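Filed under: Pantry & Storage | Member Newsletter

Reading date codes on packaged snacks

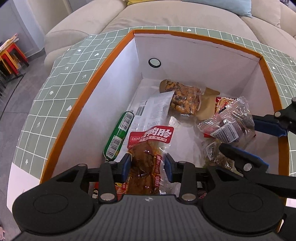
Most of the questions sent in since the last issue concern the printed date on shelf-stable baked goods, and whether it means the same thing from one package to the next. It doesn't. "Best by" is a quality date set by the manufacturer. "Sell by" is a stock rotation instruction for the store. A string such as L8 196 usually carries a line number and a day of the year, so 196 would be mid-July.

Day-of-year codes cause the most trouble. They often omit the year, or reduce it to a single digit at the front or the back of the string. Write the purchase month on the package with a marker when it goes on the shelf.

Storage conditions matter more than the code for anything with a high fat content. Flaky pastry and fried snacks go rancid before they go stale, and heat speeds this up. Members who keep a cupboard next to the oven should move these items first. Relative humidity above 65 percent softens crackers once the inner wrap is opened — a clip does very little, a jar with a gasket does more.

Derek Catterall has revised the one-page code chart he drew up in February. The new version adds the Berneck and Danach formats and corrects the Harahap entry, which had the line number and the shift number reversed. Paper copies are at the front desk.

Comments (3)

Lacey Lockwood: The Danach crackers I bought have two codes, one on the carton and one on the sleeve. Which one counts?

Derek Catterall: The sleeve. The carton code is the packing date and can be up to 8 days later.

Virgil Pascu: Chart still prints too small on page 2 if you use the double-sided setting.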